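Rillbridge Household Water Softeners: Frequently Asked Questions

What does hardness mean on my test strip?
Hardness is the amount of dissolved calcium and magnesium in the water. The strip supplied with the Fehr kit reads in milligrams per liter as calcium carbonate. A reading of 200 is hard water and justifies a softener in most homes. A reading of 77 usually does not, unless you have a tankless heater with a narrow heat exchanger.

Where should I take the sample?
Use a cold tap upstream of any existing filter. Run it for two minutes, fill a clean glass, and dip the strip for one second. Hold it level and read it against the chart within the time printed on the kit. Outdoor spigots are often plumbed ahead of the softener, so they give the raw figure even after installation.

How is regeneration triggered?
The Flaluter valve is metered. It tracks the water used since the last cycle and regenerates at 2:00 a.m. once the remaining capacity falls below the reserve. The factory setting is 1076 gallons between cycles. Change this figure if your hardness reading or household size changes. The menu is under Setup – Capacity – Gallons.

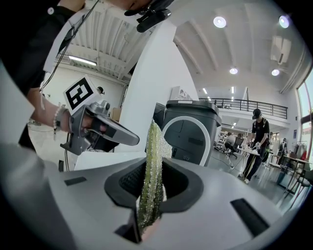 A power failure does not erase the capacity setting, but the clock may need to be reset. If the clock is wrong, the cycle will run at the wrong hour and you will have hard water at the taps while it does. Hold the Set button until the hour flashes, adjust with the arrows, and press Set again.

Which salt should I use?
Evaporated pellets. Rock salt contains more insoluble material and leaves sediment in the brine tank. Do not mix pellets and block salt in the same tank. Keep the level above the water line and at least four inches below the rim.

There is salt in the tank but the water is hard. Why?
Check for a salt bridge, a hard crust with a gap under it. Push a broom handle straight down through the salt. Break the crust gently and do not strike the tank wall. If there is no bridge, clean the injector screen and start a manual regeneration.

Can I drink softened water?
The process adds a small amount of sodium. Anyone on a sodium-restricted diet should ask a doctor, or drink from an unsoftened cold line at the kitchen sink.

Rillbridge Water Treatment, Grornumstead | Contact us | © Rillbridge | Back to top

Comments (3)

pelletbin: Clock was twelve hours out on mine. AM/PM is easy to miss on that display.

hardwater_h: Does the 1076 setting include the reserve, or is that on top?

Rillbridge Support: It includes the reserve. The cycle can start before the full figure is used.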